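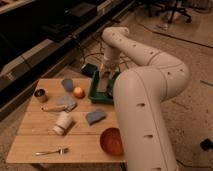
4. Oiling your Furuvham tabletop

Last updated: 2015-06-25

The Furuvham ships unfinished, a polite way of saying the last part of the job is yours. Set aside an evening. Household clutter spread over the planks has to come off first, along with any tray parked toward the back, and no, you can't oil neatly between things.

1. Vacuum the top, then wipe it with a barely damp cloth.
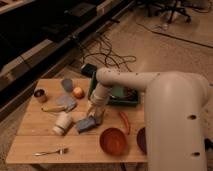 2. Sand lightly with 300 grit, following the planks. Going across them leaves scratches you'll get to know well.
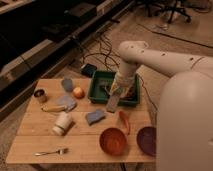 Planks run left to right. Sand the same way.

3. Wipe on a thin coat of oil. If it looks stingy, it's right.

CAUTION: Oily rags can catch fire by themselves. Lay them flat outdoors to dry.

4. Wait 9 hours before the second coat. Poking it to check leaves a fingerprint.

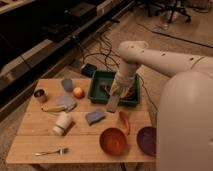
5. Buff with a dry cloth and put your things back.

NOTE: Repeat each March, or when water stops beading.

Questions: Bindu Reddy, Furuvham care desk | Back to top

Related
Tightening the legs
Getting out candle wax
Trallik bench: first assembly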